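4. Hardware Under Review

4.1 The Clastero kit

The Clastero kit is sold by Pasier as a paired set of hand-held grippers for recording two-handed household tasks. A set contains two grippers, two wide-angle cameras, a charging dock and a license for the Zeder software, which aligns the two recordings after upload. We bought three sets at list price and had no contact with the maker during the test period, apart from one support request described in Section 4.4.

Each gripper is driven by the fingers of the operator through a pair of pivoting linkages. There is no motor. The blue finger pads are replaceable, and the camera on each unit looks down over the body toward the pads, so the linkages, the side pads and the workpiece all fall within its view. The field of view is wide enough that a good part of the room is recorded as well, with strong bending toward the edges. Figure 3 gives a typical view in use.
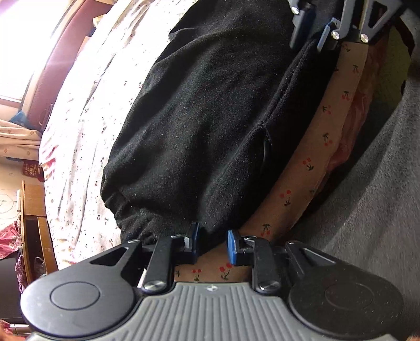
Figure 3. View from one Clastero gripper, with its blue tips closed on a black fleece cloth. Fingers of a second gripper enter at top right.

We chose garments and bedding as the main test material. Rigid objects had given few problems in our pilot work, and the product page lists laundry as a supported use. Operators worked in furnished bedrooms with the daylight that was available. They were told to keep both grippers near the cloth whenever a fold needed two contact points, and to re-record any episode in which a gripper was dropped. Nothing else about the method of folding was prescribed.

In total we collected 1306 episodes. Of these, 57 were rejected by Zeder at upload and 116 were removed by us after manual review. Most of the removals were for poor alignment between the left and right streams – a fault that is easy to miss when only one stream is played back.

4.2 Grip on soft material
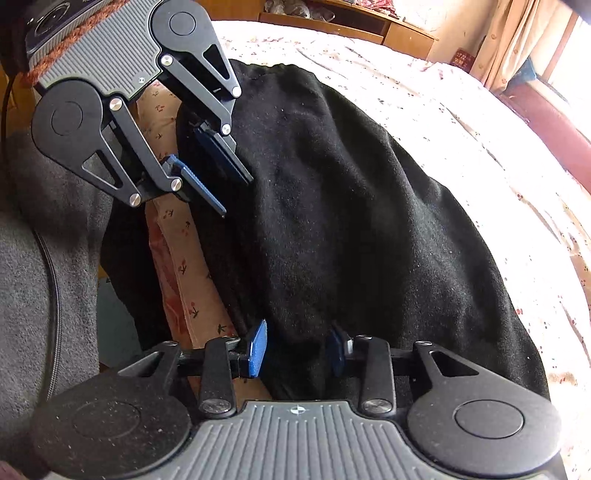
Contact detection in Zeder relies on the shape of the finger pads and on their color against the material. The software fits an outline to each pad and marks a contact when part of that outline is hidden. On light bedding this worked well. Dark knitwear was harder, mainly when a pad was shaded by its own linkage. The right pad of the nearer gripper, partly in shadow and pressed into the lower part of the black garment, is the type of contact that was most often marked late, while the left pad of the same tool is angled into clear view and its outline can be fitted without trouble. Salvador Meireles corrected the late labels by hand, using the stream from the other gripper as a reference where it showed the same contact.

Lint was a smaller problem. Specks on dark fabric were sometimes picked up as tracking points by the Au alignment module, and these points drifted when the cloth was moved. Setting the minimum feature size one step above the default removed most of them – the setting is found under the advanced menu and is not covered in the printed guide.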